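Musness-list: Re: Back room floor, and what is left on it
From: Mortimer Schumacher
To: Musness-list

Fotini asked four things, and I have put my answers under each one. I cut the part about the parking.

Fotini Economou wrote:
> I read through the floor notes from last time and I still have questions
> before I sign up for a work evening. First, how big is the back room? The
> notes give one number and the lease gives another.

The back room is 634 square feet. The 2,598 in the lease is the whole ground floor, including the hallway, the two closets and the part behind the stairs that we don't use. I measured the back room again with Hermenegildo Lozano and we came up with the same number twice. Please use 634 for anything you order. Last time the cleaner was bought for the whole floor and we still have most of it in the closet.

> Second, are we using the Tendis cleaner again or the Bumo? I liked the
> smell of the Bumo better, but I remember somebody saying it left a film.

Tendis. The Bumo did leave a film, at least when I mixed it. I may have made it too strong, and Prodromos Psarras thinks I did. Either way there are four jugs of Tendis in the closet and one half jug of Bumo, so we will finish the Tendis first. One capful to a bucket of warm water. Wring the mop out hard, go with the long side of the room, and change the water when you can't see the bottom of the bucket. I did the strip along the radiator this way in December and used three buckets for it, which was more than I had planned on.

Please don't use the stiff brush on the main part of the floor. It is fine in the corners and along the baseboard. For tape marks, use the plastic scraper in the coffee can. If the tape glue stays behind, put a little cooking oil on a rag, leave it for ten minutes, wipe it off, and then wash that spot with the regular mix. Despina Chatzigeorgiou showed me that and I have not bought glue remover again.

> Third, what has to come off the floor before we mop? Last time we moved
> the same boxes three times and I would like to not do that.

Boxes go into the hallway, left side only, no more than two high. The right side has to stay open for the door to the meter. The folding chairs go on the rack. The long rug gets rolled and stood up behind the door, and it takes two people, so wait until the second person shows up.

After that it is the small stuff, and that is what slowed us down last time. Things that sit low get missed from standing height. I would have one person go ahead of the mop and pick up whatever is left, put it all in one bin, and sort the bin later at the table. Don't stop to find out what each piece is.

Two pictures from floor level:
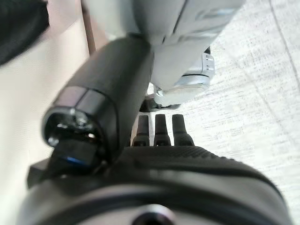
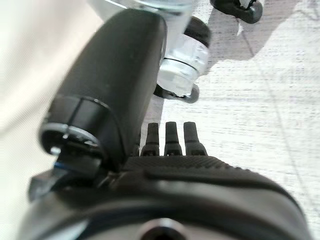 Back room floor. The clear piece with the black ring cap is in the second one, up toward the middle.

About that clear piece. It is see-through, plastic or glass, I couldn't tell you which, with silver bands on it and a black rounded part at the lower end. If you know what it goes to, write to me or to the list. Please treat it as glass until somebody tells us otherwise. It should go in the bin on top of a towel and away from the heavier things. I don't want to find out it was glass with a mop bucket.

Anything in the bin that has no name on it goes on the shelf by the front window with a slip of paper saying which room it came from. We kept a jar of screws for a year last time with no note, and by then it was just a jar of screws.

> Fourth, is there money for this or do we bring our own supplies?

There is $200 set aside for the floor. Nothing has been spent from it yet. I would like to get two new mop heads and a second bucket, so that one can be for washing and one for rinsing. Tsoukalas has both and they are on my way home. Rags you can bring from home if you have old ones, cotton only. If you buy anything else, ask first and keep the slip.

Somebody off the list brought up having the floor sealed by a contractor. The quote Despina got was $3,000, and that was before moving anything out of the room. I don't see us doing that this year. If others want to talk about it, please start a new thread with its own subject line so this one stays about cleaning.

A few other things I forgot to put in the notes:

The light switch for the back room is the lower one of the pair. The upper one runs the fan in the hallway, and it was left on overnight the last time.

Dump the dirty water in the utility sink, with the strainer in. The strainer hangs on the nail.

Start at the window end and work toward the door. Leave the door propped and the window open a few inches when you go. Rug and boxes can come back the next morning. Hermenegildo has the key and can let people in from 8:30.

Work evening starts at 6:30. So far I have Fotini, Prodromos and myself. One more person would help with the rug, and two would be better if anyone can stay for the boxes. Reply to me directly to sign up.

Mortimer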